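Every capital plan I have read this year has a line in it for robots, and the line is always the wrong size. Ours at Nenthorpe has two arms on it, quoted by Eterska, with the usual cheerful note about "quick integration". I don't believe the note. I've paid for quick integration before.

The price of the arms is the part everyone argues over, and it's the part I worry about least. What I want to see budgeted is the dull stuff -- spare fingers, cables, a decent table, the wages of whoever sits there while a machine learns to deal with a bottle of water.
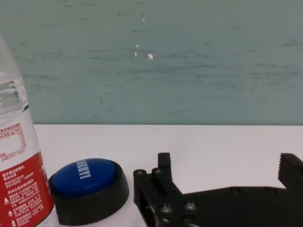
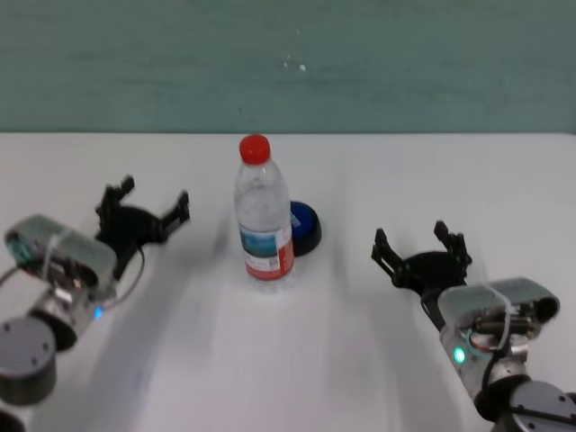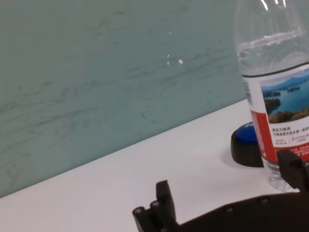
Milovan Berisha, who wrote our plan, put down 30 hours of setup for each task. Fine, but he has one task in mind and the sales team has promised three. He also left the grippers under "consumables", next to tape and gloves, with $1,667 for the lot until December. I'd move them to their own line and make somebody defend it.

Pumarex offered us a lease instead. I read it twice and still couldn't find who pays when the arms sit idle, so I assume we do. Gkikas at least put its service rates on the first page, in a type size a grown person can read.

I'm not against buying. I'd buy one arm, run it through a full quarter on our own work and keep an honest log of the labour. If the second arm is still wanted after that, the log can go in with the request, and I'll read it before I look at the brochure.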